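The Folding Table Goes On Trial

Those of you who read the September item about my ironing board (deceased) will know that I have been looking for somewhere to fold clothes that isn't the bed. The bed has a flaw, in that by evening somebody wants to sleep in it, and the clean washing goes back on the chair in one piece.

Tsehay Kassa swears by a folding table put up on laundry day and put away after. I have now lived by her method for 25 days. Her rules are strict: one garment on the table at a time, no cups of tea, and nothing gets left there overnight to think about what it has done.
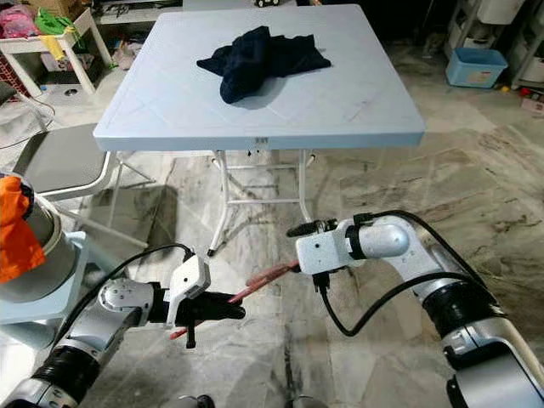 The table, with one navy garment still to be dealt with.

The table does the job. The raised rim is a nuisance if you like to smooth a sleeve out past the edge, though it does stop buttons rolling off to start a new life on the floor. A few scuffs have turned up near one corner and I have decided they are character. The legs fold, as promised, and I have so far kept all my fingers.

Dark, heavy things are the real enemy. A T-shirt takes me 20 seconds. Anything thick and navy takes as long as it likes, shows every bit of fluff in the house and, once folded, slowly unfolds itself while you look at something else. Vasylyna Kostiuk's advice is to stop folding them altogether and give each one a hanger. I put it to her that this was surrender. She said yes, and that she had got her evenings back.

So the heavy things now hang, after a fashion. I own blue plastic hangers, bought in a fit of optimism, and have learned that two garments sharing a small space will always end up wearing each other.

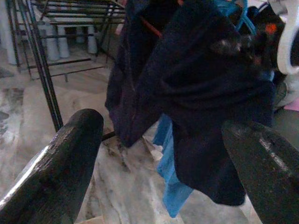
Swap Shelf

Sumeya Negussie has a box of hangers going spare, mostly the wire sort, and will part with them for jam. Ebise Negash is still after a clothes airer that stands up by itself. She has had 2 offers and sent both back for leaning. If yours is upright, leave a note at the front desk and she'll come and look at it sternly.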